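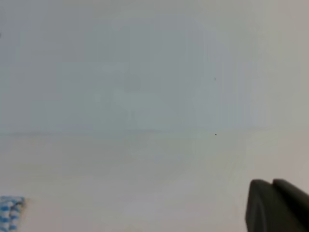

Yeison Cáceres preguntó en cuanto llegamos al tema: entonces, si la pared es gris y lo de abajo es crema, ¿por qué al cabo de un año las dos cosas acaban pareciendo sucias del mismo color? Lo preguntó en la charla de noviembre y contesté mal. Hoy empiezo por ahí.

Notas para la charla «Superficies claras: limpiar, retocar, dejar en paz»
Sala Avon, 7 de mayo de 2026

Apertura (sin diapositiva de título, entrar directo)

Contar la pregunta de Yeison. Decir que en noviembre contesté «por el polvo» y que la respuesta era incompleta. El polvo cae sobre lo horizontal. En lo vertical lo que se pega es grasa, humo de cocina, roce de manos. Dos suciedades distintas, dos maneras de quitarlas, y casi todo el mundo usa el mismo trapo para las dos.

Pedir que levanten la mano quienes tengan en casa o en el trabajo una pared clara que se junte con una superficie clara. Esperar. Luego pedir que la dejen levantada los que hayan frotado esa pared con una esponja de melamina. Seguir sin comentar.

Señalar la imagen un momento. Gris frío arriba, blanco crema abajo. Vistos por separado, mucha gente diría «blanco» de los dos. Puestos juntos se nota que uno tira a azul o verde y el otro a beige o rosado. Esto importa para los retoques, lo retomo en la tercera parte.

Primera parte. Lo horizontal

Quitar el polvo siempre antes de mojar. Repetirlo, aunque parezca básico. El polvo con agua hace una pasta fina que se mete en el poro y deja velo. En superficies oscuras el velo se ve el mismo día y se corrige. En las claras no se ve hasta meses después, cuando ya hay varias capas.

Orden que propongo:
Microfibra seca, en una sola dirección, doblando el paño según se ensucia.
Microfibra apenas húmeda, agua templada, una gota de jabón neutro en el cubo.
Otra pasada solo con agua.
Secar. No dejar que se seque al aire.

El paso que todos se saltan es el tercero. El resto de jabón es pegajoso y el polvo de la semana siguiente se queda ahí. En el local de Londoño estuvimos meses cambiando de producto y lo que sobraba era jabón. Contar esto despacio, suele haber preguntas.

Motas oscuras sueltas. En la imagen hay una pequeña justo por debajo de la línea y otra en la pared, casi encima. En una superficie con dibujo no las vería nadie, en una lisa y clara el ojo se va a ellas. Preguntar a la sala qué harían primero. Casi siempre sale «frotar». Lo que recomiendo es tocar antes con la yema del dedo: si se mueve, se levanta con un trozo de cinta de carrocero y se acabó. Si no se mueve, paño húmedo apoyado un rato, sin presión. Frotar en seco una partícula dura sobre un acabado mate deja un arañazo brillante, y ese ya no sale.

Nota para mí: llevar la cinta en el bolsillo, la última vez la dejé en el coche.

Segunda parte. Lo vertical

Aquí empieza la discusión con Kolbrún Oddsson, que conviene presentar con justicia porque estará en la sala. Kolbrún defiende lavar las paredes de abajo arriba. Yo las lavaba de arriba abajo. Su argumento: si se empieza por arriba, el agua sucia escurre sobre pintura seca y marca churretes que luego cuesta igualar. Si se empieza por abajo, el agua que cae encuentra pintura ya mojada y resbala. Hicimos la prueba en la misma pared, media cada uno, y en mi mitad quedaron churretes. Desde entonces lo hago a su manera. Reconocerlo y pasar a lo siguiente, sin alargarse.

Acabados. Decir en voz alta que el tipo de acabado manda más que el color:
Mate: se limpia poco y mal. Admite toques, no fregados. Si se insiste, sale brillo.
Satinado: aguanta lavado suave. Lo que pongo en pasillos.
Semibrillo: aguanta casi todo, pero enseña cada bulto del enlucido.

La mancha difusa. En el centro de la parte gris de la imagen se adivina una zona más oscura, sin contorno, y con una foto delante no sé decir si es sombra, reflejo o suciedad. Eso me sirve para explicar el método, porque en persona pasa lo mismo a menudo. Tres comprobaciones, todas antes de abrir un producto:
Mover la luz. Encender una lámpara desde un lado, apagar la del techo. Si la mancha cambia de sitio, es sombra o reflejo y no hay nada que limpiar.
Mirar en oblicuo, con la mejilla casi pegada a la pared. La grasa brilla un poco. La sombra no.
Pasar un paño blanco limpio por una esquina de la zona. Mirar el paño, no la pared.

Anécdota breve: en Orkier nos llamaron por una mancha de humedad detrás de un mostrador. Llegamos con el medidor y con todo el material. Era la sombra de una canaleta. Cobramos el desplazamiento y nada más. Si hay risas, dejarlas; si no, seguir.

Bandas verticales. Cuando una pared lisa enseña franjas suaves, más claras y más oscuras, hay varias causas posibles y cada una pide algo distinto. Puede ser la luz que entra por una persiana. Puede ser el rodillo, que se cargó demasiado y se descargó sin cruzar la pasada. Puede ser también cosa de la cámara. Insistir en que nadie repinte por una foto. Me mandan fotos por el teléfono cada semana pidiendo diagnóstico y lo único que contesto es que apaguen y enciendan la luz.

Tercera parte. El encuentro

La línea donde se juntan las dos superficies. Es la zona que más se descuida y la que más cambia el aspecto del conjunto. Una sombra gris fina debajo de la pared es normal, la hace el propio encuentro. El problema viene cuando a esa sombra se le suma pelusa y la línea engorda.

Cómo la limpio:
Brocha de pintor vieja, plana, de cerda suave, en seco. Arrastrar a lo largo, nunca hacia el rincón.
Aspirador con boquilla estrecha, detrás de la brocha.
Bastoncillo o paño enrollado en una espátula de plástico, apenas húmedo.
Nada de lejía. En una junta de silicona clara amarillea, y en una pared gris fría el amarillo canta.

Si hay junta y está negra por dentro, limpiarla no arregla nada. Se corta, se seca y se pone nueva. Esperar a que esté bien seca antes del cordón, aunque el cliente tenga prisa — sobre todo si el cliente tiene prisa.

Retoques de color. Volver a lo del principio, gris frío y crema. El error que más veo: alguien tiene un bote de blanco en el trastero y lo usa para todo. Un blanco puro sobre un gris azulado se ve como una tirita. Sobre un crema se ve azul. Para retocar bien:
Guardar siempre el resto del bote original, con el nombre de la estancia escrito en la tapa. La tapa, porque el lateral se mancha al verter.
Si no queda, cortar un trozo de pintura suelta del tamaño de una uña, de detrás de un enchufe por ejemplo, y llevarlo a igualar.
Probar en un cartón, dejar secar, apoyar el cartón en la pared y mirarlo por la mañana y por la noche.
Retocar con el mismo útil con que se pintó. Si fue rodillo, rodillito. El pincel deja otra textura y se ve aunque el color sea exacto.

Aquí enseño las muestras de Iltivlow. Tengo dos tarjetas, la 138, que es el gris con fondo verdoso, y la 300, que es el crema. Pasarlas por la sala y pedir que vuelvan (en noviembre volvió una sola). Primero por separado, para que las llamen blancas. Luego juntas.

Tiempo de espera. Después de pintar, 14 días sin lavar, digan lo que digan las ganas. Al tacto estará seca mucho antes. Seca al tacto y curada son cosas distintas, y una pared lavada antes de tiempo coge brillo a parches. Si hay que quitar algo urgente, paño seco y mano ligera.

Cuándo dejarlo en paz

Esta parte la acorté demasiado la otra vez y fue la que más gente echó en falta. Una superficie lisa y clara enseña todo, también lo que no tiene importancia. Un punto en una esquina alta, un cambio de tono que depende de la hora. Propongo alejarse hasta la puerta y mirar desde allí. Lo que no se ve desde la puerta puede esperar a la limpieza grande. Kolbrún no está de acuerdo, dice que desde la puerta tampoco se ven las telarañas. Darle la palabra si la pide.

Preguntas probables

La melamina. Es un abrasivo fino. En satinado, con mucho cuidado y probando en un rincón. En mate, no.
Vinagre. En piedra caliza o mármol, nunca. En pintura plástica no aporta gran cosa.
Rotulador infantil. Agua y jabón primero. Si queda sombra, alcohol en un bastoncillo, solo sobre el trazo, y asumir que habrá retoque.
Cada cuánto. Lo horizontal, cada semana. La línea del encuentro, una vez al mes. La pared entera, cuando el paño blanco salga gris.

Si sobra tiempo, demostración de la brocha en el rincón del fondo. Si no sobra, dejar las brochas en la mesa de la entrada para que las prueben al salir y recordar que me devuelvan las tarjetas de Iltivlow.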